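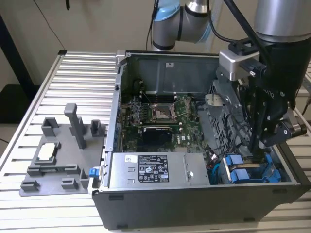
Tower on its side, panel off. CPU socket empty, expansion card still seated.

**Ticket 541** / Barredo front office tower
**Status:** open, waiting on part
**Owner:** Duygu Karakaya

Reported: powers on, fans spin up, no picture, then shuts itself off after 13 sec. Every time.

Tuesday

- 9:10 swapped power cord + outlet. same
- 9:25 different monitor, same
- 9:50 reseated memory, tried one stick at a time. no change
- 10:30 spare power supply from the Pandmont box, hung outside the case. Same 13 sec. Put the orignal back on
- 11:15 pulled CPU. old paste like chalk. Socket pins look ok to me under the magnifier but want a second pair of eyes
- 11:40 cables by the drive cage are a mess, pls don't yank, the blue one is short

Next: test CPU from Doven, Divina has it ordered. Leave the lever up and keep fingers OUT of the socket till then. Card comes out after if test chip does nothing.

Drives not touched. Nearly 4,000 invoices on there & last backup is 4 weeks old, so nobody wipes anyting.

> Divina Pangilinan, 2:05 pm: chip ships tmrw. do we have paste?

> DK: half a tube. get more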